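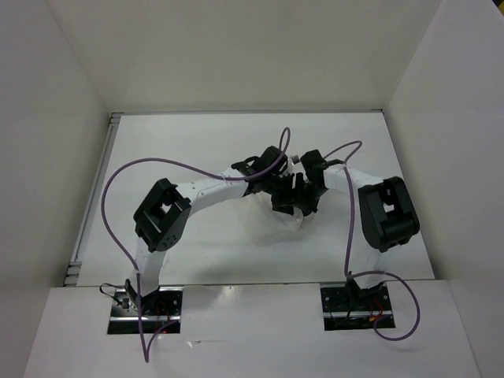

안녕하세요, 울로바인(Ullovine)입니다! 손뜨개 실이랑 양모 제품을 만드는 작은 공방이고요, 이 글을 쓰는 저는 공방 문을 처음 연 사람이자 지금도 염색 솥 앞에서 제일 오래 서 있는 사람이에요. 소개 페이지를 새로 써야지 써야지 하다가 몇 년이 훌쩍 가 버렸네요. 예전 소개글에는 아직도 "곧 온라인 주문을 받을 예정입니다"라고 적혀 있었는데, 온라인 주문 받은 지가 벌써 한참 됐거든요(알려 주신 손님들 감사합니다).

## 어쩌다 실을 만들게 됐냐면요

저는 원래 의류 회사에서 원단 발주 넣는 일을 했어요. 하루 종일 색상표를 들여다보는데, 정작 제가 뜨고 싶은 목도리 색은 어디에도 없더라고요. 이끼색인데 너무 노랗지 않고, 겨울 코트 위에 올렸을 때 얼굴이 칙칙해 보이지 않는 그런 초록이요. 그래서 흰 양모실 20타래를 사다가 집 부엌에서 물을 들이기 시작했어요. 첫 결과물은 솔직히 시금치 삶은 물 색이었고, 냄비 하나는 영영 못 쓰게 됐고요. 그래도 그중 세 타래가 꽤 괜찮게 나와서 친구한테 모자를 떠 줬는데, 그 모자를 본 친구 직장 동료가 실을 사고 싶다고 연락을 해 온 거예요. 그게 첫 주문이었어요.

그 뒤로 2월 한 달을 꼬박 색 하나에 매달린 적도 있어요. 지금 저희 집에서 제일 많이 나가는 '달스고르(Dalsgaard)'라는 초록이 그때 나온 색이에요. 쪽을 먼저 옅게 들이고 양파 껍질을 두 번 올리는데, 순서를 바꾸면 완전히 다른 색이 돼요. 같은 배합으로 해도 날마다 조금씩 달라서, 스웨터처럼 큰 걸 뜨실 분은 꼭 같은 염색 번호로 한꺼번에 사 주세요! 두 타래를 번갈아 가며 뜨시는 것도 좋은 방법이고요.

## 같이 일하는 사람들

저희 식구는 저까지 셋이에요.

**아르나르 에이빈손(Arnar Eyvindsson)** 님은 양모를 고르고 실 잣는 일을 맡고 있어요. 저는 양털이면 다 같은 양털인 줄 알았는데, 아르나르 님은 손가락으로 몇 번 비벼 보고 "이건 양말, 이건 숄" 하고 나눠 놓습니다. 처음엔 반신반의했는데 떠 보면 정말 그래요. 양말용으로 나눈 건 뒤꿈치가 잘 버티고, 숄용은 목에 닿아도 따갑지가 않아요. 실 굵기나 꼬임에 대한 질문을 보내시면 답장은 거의 이분이 쓰는데, 답장이 좀 길어요. 아주 길어요.

**귀도 발렌티니(Guido Valentini)** 님은 도안과 수업 담당이에요. 도안을 새로 내기 전에 꼭 초보자 몇 분께 먼저 떠 보시게 하고, 막히는 데가 나오면 설명을 처음부터 다시 써요. 그래서 저희 도안은 나오는 속도가 느립니다. 대신 "여기서 무슨 코를 주우라는 거죠?" 하는 메일이 확 줄었어요. 요즘은 소매를 위에서부터 떠 내려오는 카디건 도안을 붙잡고 있는데, 겨드랑이 부분 때문에 벌써 네 번째 다시 뜨는 중이래요.

## 실은 이렇게 만들어요

양모는 앰우드(Amwood) 목장에서 받아요. 봄에 깎은 털을 한 번에 받아서 씻고, 말리고, 빗고, 자아서 타래로 만든 다음에 염색을 합니다. 글로 쓰니까 한 줄인데 털 한 자루가 실이 되기까지는 몇 주가 걸려요. 장마철에는 말리는 데만 한세월이라 아예 염색을 쉬고 뜨개 도구 정리나 재고 점검을 하고요.

염료는 쪽, 양파 껍질, 꼭두서니, 호두 껍데기를 주로 써요. 색이 선명한 분홍이나 파랑은 식물 염료만으로 힘들 때가 있어서 산성 염료도 같이 씁니다. 어느 쪽을 썼는지는 라벨 뒷면에 꼭 적어 두니까 확인해 보세요. 세탁은 미지근한 물에 중성세제 조금 풀어서 조물조물, 비틀어 짜지 마시고 수건에 돌돌 말아 꾹꾹 눌러 주시면 돼요.

자주 찾으시는 실은 이 정도예요.

- **달스고르**: 이끼색 초록, 중간 굵기. 모자나 스웨터에 좋아요.
- **드레랄시데(Dreralside)**: 염색 안 한 회색 양모 그대로. 두툼해서 겨울 조끼 뜨기에 딱이고, 제 책상 의자 방석도 이 실이에요.
- **양말실 모음**: 색은 철마다 바뀌어요. 마음에 드는 색이 보이면 고민은 짧게 하시는 걸 추천!

## 수업과 공방 방문

초급반은 3주 과정이고, 겉뜨기 안뜨기부터 시작해서 모자 하나를 완성해 가져가시는 걸 목표로 해요. 준비물은 따로 없고 바늘이랑 실은 저희가 빌려드려요. 왼손잡이 분은 신청할 때 미리 적어 주세요. 귀도 님이 왼손잡이라서 오히려 신이 나서 가르쳐 드립니다.

그냥 구경만 하러 오셔도 괜찮아요. 실은 만져 봐야 아는 거니까 마음껏 만져 보시고, 집에 떠 놓다 만 게 있으면 들고 오세요. 어디서 코가 빠졌는지 같이 찾아봐요. 다만 염색하는 날은 공방에서 양파 냄새가 꽤 납니다. 아끼는 흰 옷은 피해 주시고요!

환불이나 교환은 타래를 풀지 않으셨다면 20일 안에 말씀해 주시면 돼요. 이미 볼로 감으신 실은 저희가 다시 팔 수가 없어서 어렵고요. 대신 뜨다가 실이 모자라면 꼭 연락 주세요, 남은 타래 중에서 제일 가까운 색으로 찾아볼게요. 전화는 염색 중이면 못 받을 때가 많으니 문의는 메일이 제일 빨라요.

2018년 9월 6일에 고쳐 썼어요. 카디건 도안은 나오는 대로 소식란에 올릴게요.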